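Search this blog Type and hit enter

The bag that was supposed to replace all the other bags

I have been reading packing advice again, which I do every year before the trip to Tesberg and regret every year once I get there. The current wisdom is that you need one bag. One good bag, with everything rolled up inside it, and you will float through the station while the rest of us drag our junk behind us.

I don't buy it. I tried it in February with the Illonley, the one all the travel blogs link to (and get paid for linking to, if you scroll down far enough). It cost me 140 dollars and has 12 pockets. I know it has 12 because the tag said so in large print, as if pockets were horsepower. By the second morning I had lost my train ticket in one of them. It was in the bag the whole time, of course. That's what a pocket does, it hides a thing from you in a place you were sure you'd remember.

Then there's the rolling. Every article says rolled clothes take up less space than folded ones. I rolled, I folded, I rolled again, and the zipper closed about as badly each time. A sweater is a sweater. What did make a difference was leaving two of them at home, and you can't put a sponsored link on that.
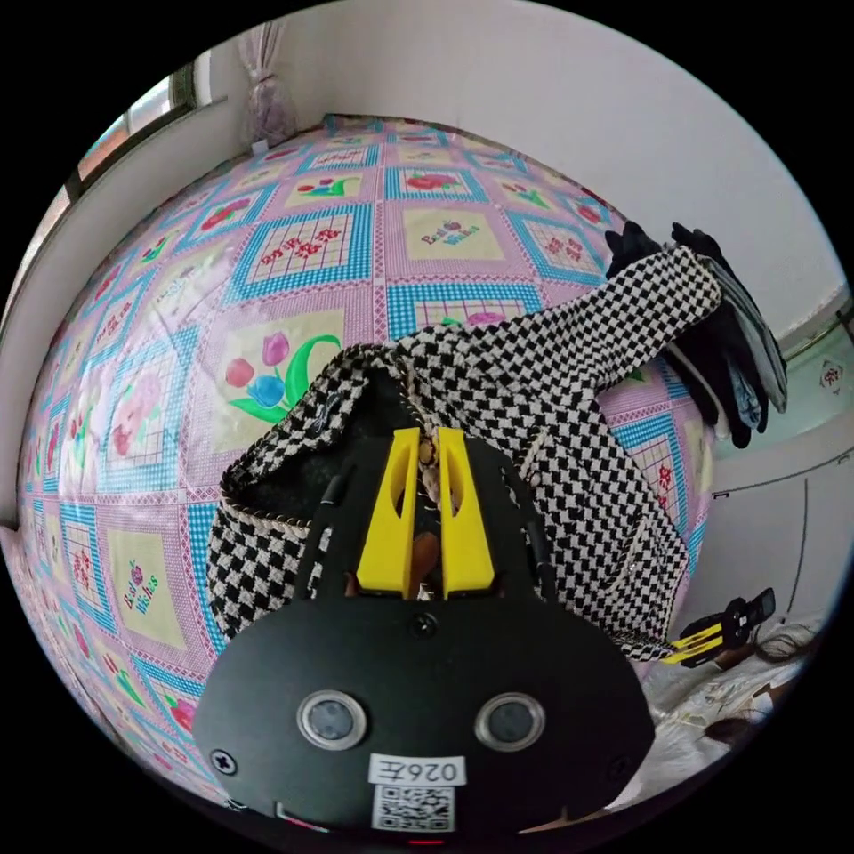

What I keep coming back to is the plain tote. No frame, no laptop sleeve, no hidden passport compartment that every thief in the world has also read about. You open it and look down and there is your stuff. When it gets dirty you wash it. When you don't need it you fold it flat and forget you own it, and I have never once managed that with a backpack.

It isn't perfect, and I'm not going to pretend it is. A tote on one shoulder for a whole afternoon is a misery, and the walk up from the station in Trositz is all hill. In heavy rain you may as well carry your things in your hands. I've also seen people online claim a tote is "all you need for a month in Europe" and I'd like to see their shoes, because either they own one pair or somebody else is carrying the rest.

So I still take a small suitcase, the same ugly one I've had for years, plus a tote that goes inside it and comes out when I arrive. Two bags. The minimalists can write in.

A reader asked what I think of the Eze packing cubes. I think they are small bags you buy to put inside a larger bag. My sister-in-law swears by hers, but she also irons on vacation, so I don't know that we want the same things from a trip. If anyone has used them for more than one season and the zippers held up, leave a comment and tell me. I leave for Tesberg on a Tuesday, on the early train, and I haven't packed a thing.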